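About Us | Company

Zastau Table Goods makes mats, cutting boards and board care products for home and commercial kitchens. The company was formed when two smaller workshops, Eron and Pappas, merged their cutting and finishing lines under one roof. Eron had supplied boards to restaurants and school kitchens. Pappas made heavy mats for prep counters. Both product families are still sold, and older part numbers remain valid for reorders.

Boards are cut from kiln-dried hardwood, which is checked for moisture content on arrival and again before glue-up. Panels rest in the clamps overnight, then go through two sanding stages and an oil bath. Any board that rocks on a flat plate is planed again or cut down for a smaller size. Standard boards ship with rounded edges. Square edges are available on orders of 20 or more.
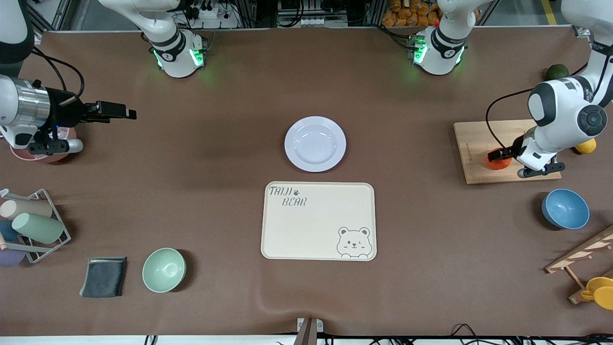

Light wood cutting board on a large brown mat, with a lemon alongside.

Mats are die-cut from sheet stock in a single pass. Thickness is measured at each corner and at the center. The finish is tested with cooking oil, vinegar, coffee and tomato sauce, each left in place for a full shift before wiping. Color is matched under daylight lamps against a retained sample from the previous batch, and small differences between batches are normal. Customers fitting out a whole room should place one order so that all pieces come from the same batch.

The Hikow building holds cutting, finishing and packing. It has 1,000 square meters of floor space, a separate drying room and a loading dock on the north side. Dust from the sanding stations is collected and pressed into fuel blocks, which heat the drying room from October on. Stock sizes are kept on the shelf in quantities of more than 200.

Custom sizes are made to a dimensioned drawing. The minimum charge covers setup and one sample piece. Defects in material or glue joints are covered for 365 days from delivery. The warranty does not cover boards that have been soaked or put through a dishwasher. Send warranty claims to the order desk with the part number, which is stamped on the underside of each board and printed on the mat label.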